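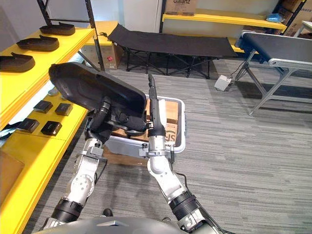 A shoe sole, the yellow shelving and the white bin.

Good news from Ternumley: the shoe repair evenings are back in March! Yuxi Shi is running them again, and she's added a beginners' table for anyone who has never held an awl (I'll be on it, with my poor walking boots).

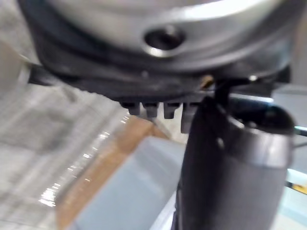 Bring one pair, cleaned if you can, and come any time after 6pm. Heels and loose stitching are first up.
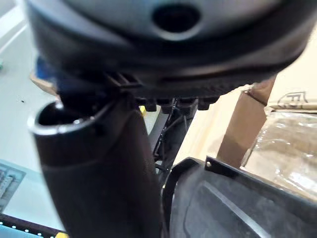
2 min read

Jianhua Jia is doing a waxing session too, and last year's was brilliant – my brogues still shine. Tea is free, laces are in the tin by the door.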